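Setting up tabletop segmentation in Navo

Updated 2/16/23

By the end of this page you will have Navo finding separate objects on a table from a single fixed camera, and handing their positions to the planner. You need Navo installed, a camera that is already calibrated to the robot base, and a table in a color that contrasts with most of what you put on it. If you have not done the calibration yet, do that first. Everything below depends on it.

1. Get a still view

Park the arm in a pose where it does not cover any part of the table, then start the camera node:

navo camera start --fixed
navo camera grab scene.png

Open scene.png and check two things. The back edge of the table should be in view, and the objects should not touch each other. Touching objects can be separated later with the split option, but it is easier to tune the basic settings without it.

Two objects with a good gap between them are enough for a first run. Pick one that stands up and one that lies flat, because they fail in different ways.

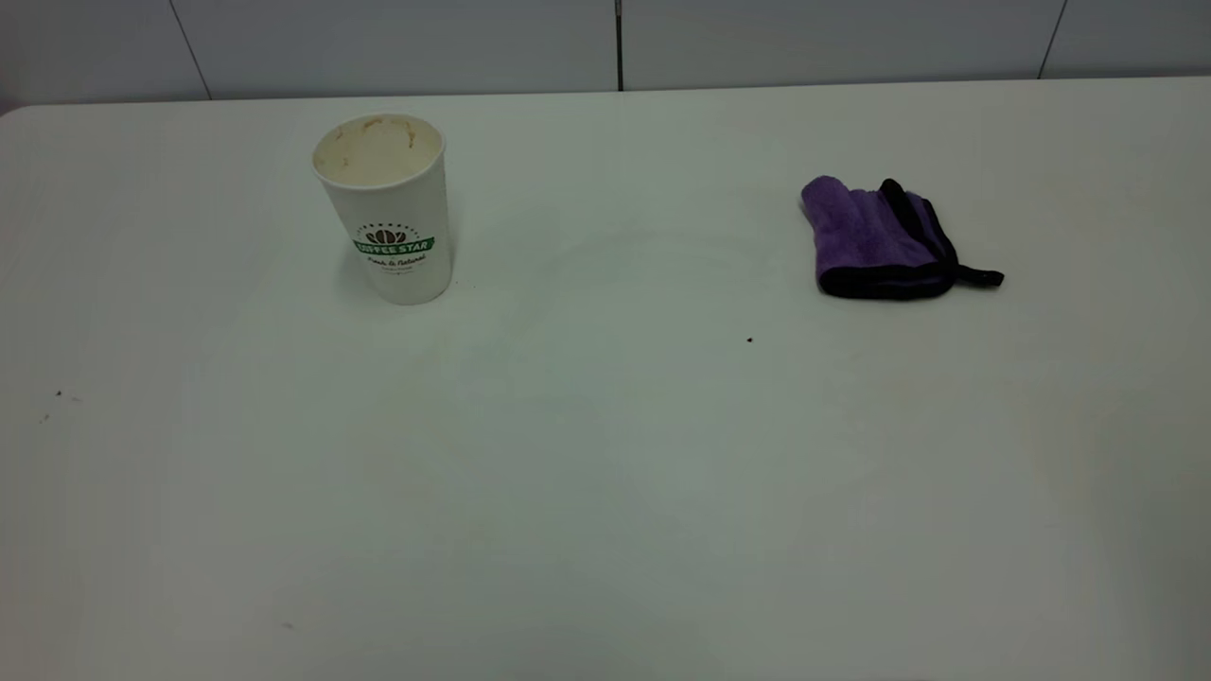 Test view for steps 2 to 4: paper cup on the left, folded cloth on the right.

2. Mask out everything that is not table

Navo fits a plane to the largest flat surface and ignores the rest. A pale wall behind a pale table can confuse the color stage, so draw the table region by hand once and save it:

navo region draw scene.png --out table.region

Click along the back edge from left to right. If it tilts a little, follow the tilt. Stay a few pixels inside the edge so that wall seams do not leak into the region. Rounded corners can be cut straight across.

3. Set the minimum blob size

Run the segmenter with the defaults:

navo segment scene.png --region table.region

Small dark specks on a white table often come back as objects. The fix is min_area, which drops any blob with fewer pixels than the value you give. We use 377 for our camera height. Start there and raise it if crumbs still show up. Do not go above 1,898 or small parts such as caps and bolts will vanish too.

Wiping the table also works, but set the value anyway.

4. Deal with white on white

A white cup on a white table is the hard case. The segmenter may pick up only the printed logo and the stained inside, and report them as two small objects. A purple cloth will come through cleanly on the same settings, so do not judge by the cloth.

Open segment.cfg and change these lines:

edge_weight = 12
color_weight = 11
merge_nearby = true

Edge weight makes the rim and the soft shadow count for more. merge_nearby joins pieces that sit inside one outline. Run the segmenter again and look at the overlay. You want one outline for each object. If the shadow is included in the outline, lower edge_weight one step at a time.

Faint smudges or wipe marks can show up as a weak ring when edge_weight is too high. The same change takes care of those.

5. Send the result to the planner

navo publish --objects --frame base

Each object is sent with a center point, a bounding box and a height. For the cup, the planner should use the height to choose a side grasp. For cloth, the center point is often a poor place to grab. Set grasp_hint = edge for flat soft items, and check that a hanging loop or tab has not pulled the box out to one side - it usually does. Turn on trim_thin to leave narrow strips out of the box.

Known problems

The region file is tied to the camera position. If the camera is bumped, draw it again.

Versions of the Hamanance planner released before last March ignore grasp_hint. Update before you report a bug.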